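How to tidy the cables behind your desk in one afternoon

I put this job off for years. Every time I dropped a pen down the back of my desk I'd see the nest of leads down there, think "next month", and go and make a cup of tea. Then in February I moved the desk to the other wall and had no choice! It took me one afternoon and most of a packet of biscuits.

What you'll need

A roll of hook-and-loop tape (mine was Cimeck, any make will do)
Masking tape and a pen for labels
A cable tray that screws or clamps under the desk
A few sticky clips
A torch and a duster

I'd skip plastic zip ties. I used them last time and had to snip the lot when I bought a new monitor, and I nicked a speaker wire doing it.

Step 1: Label everything before you unplug it

Wrap a bit of masking tape round each lead, close to the plug, and write what it belongs to. Do the other end too. You think you'll remember which black lead is the printer. I certainly didn't.

Step 2: Shut down and pull it all out

Turn the computer off properly, switch off at the wall, then unplug the lot. Lay the leads on the floor and give them a wipe (bring the duster, it's grim back there). I found two phone chargers for phones I no longer own and a lead that went to nothing at all. Anything cracked or frayed goes straight to the recycling centre.

Step 3: Fit the tray

My desk is 108 cm wide and I put the tray in the middle, 12 cm in from the back edge, so my knees don't catch it. Mine's a Semeniuk clamp-on one. If yours screws in, check the length of the screws against the thickness of the desktop first, or you'll have a nasty little point coming up under your mouse mat.

Step 4: Put the extension block in

Lay it in the tray with the sockets facing up and the switch towards you. Big square plugs go at the ends. Don't plug one extension into another, and keep heaters off it altogether.

Step 5: Route, then bundle

Plug things in one at a time, longest lead first. Fold any spare length into a loose figure of eight and fasten it with a strip of tape. Leave enough slack for anything that moves. If your desk goes up and down, raise it all the way before you fasten a single thing!

Step 6: Clip the last few

Phone charger, headphones, whatever you grab every day: run those to a sticky clip on the back edge. Press each clip down hard for 40 seconds and leave it an hour before hanging a lead on it.

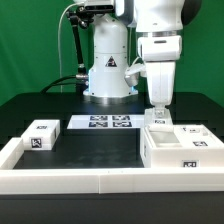
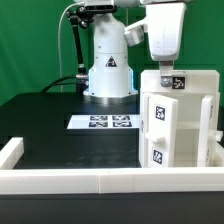
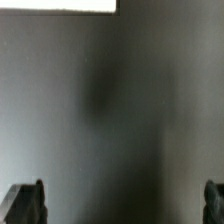
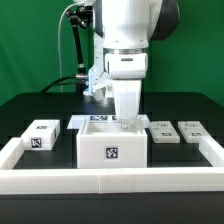
First picture: a thin white cable hanging down and a thick black one curving across the back of the table.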